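2022-07-09

Book day. Up early, coffee, then straight to it before I could talk myself out of it. Been putting this off since March. Found the I Ching first, the one with the yellow label — meant to read it, read 4 pages.
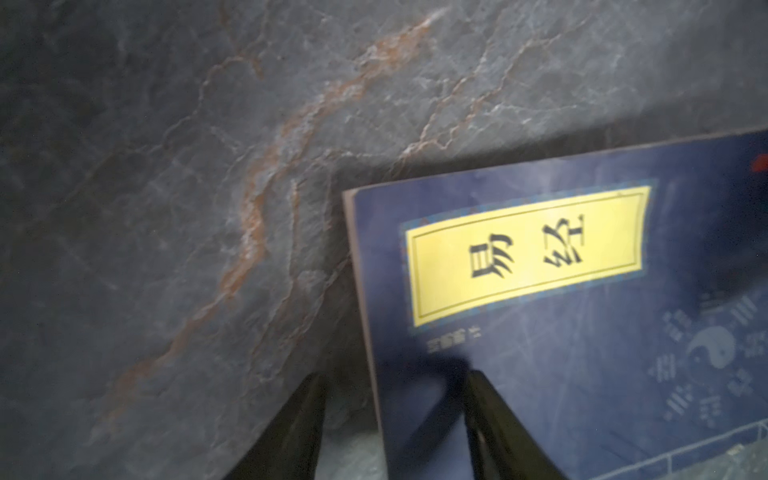
Posted by the author, keeper of the Skinwood diary

Little yellow shelf is going to be for the Chinese books only. That's the rule. Novels stay in the Cerketti box till I get a second shelf. Wolf book and the 菜根谭 on the blue board, Analects still on the floor. Knees hurt alredy. 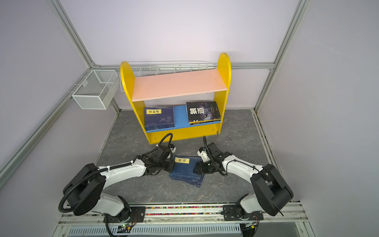
Do the books have to go in any order?
Whatever order you'll remember. I go by which ones I reach for most.

Stopped for lunch, cold noodles from Akgül. Then lost an hour reading bits of stuff. Typical. Pink shelf or blue shelf for the classics?? Blue, it's lower, fine.
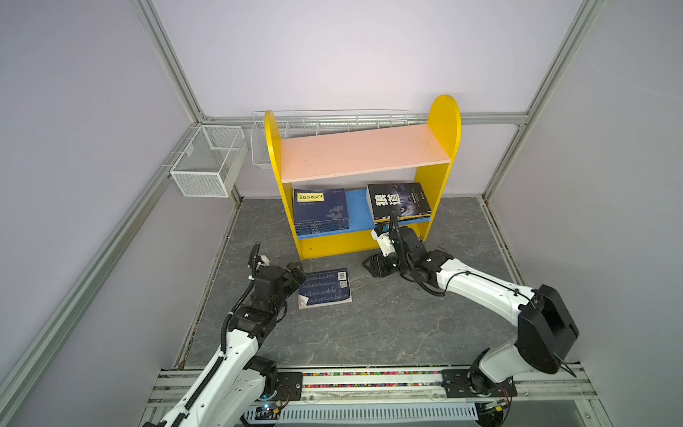 Back cover up, two on the blue shelf.

Phone rang, lost my place, started over. Want the psychology ones kept apart from the old ones but then where do they go. Ugh. Maybe the Turireo crate, if the lid still shuts. Will mesure it tommorow.
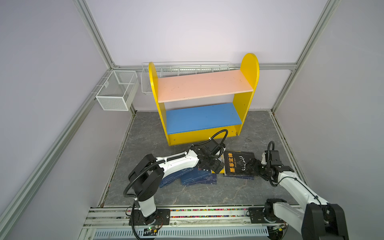 Murphy's Law, on top of the pile.

Dinner late. Need bookends — 3 should do it.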